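1 May 2020

Finally set up the work table at home. It took most of the morning, mainly because I kept stopping to read old mail.

Switched our internet from Gasano to Tilen last week. The bill went from $93 a month to a bit less, and the router came with no manual.

Video calls drop after lunch. Mornings are fine. I moved my 2 longest meetings to before 10 and that helped more than the new router did.

Still have the cable to put away.
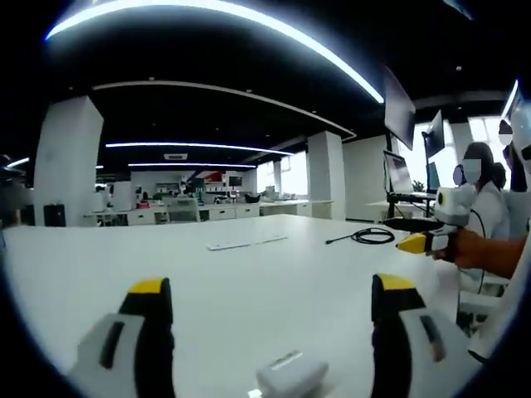

A reply from Pokamano says the afternoon drops are the whole street going online, and to try a wired connection first. Will do that tomorrow.

Next up is the chair. Mine is a kitchen chair and my back knows it.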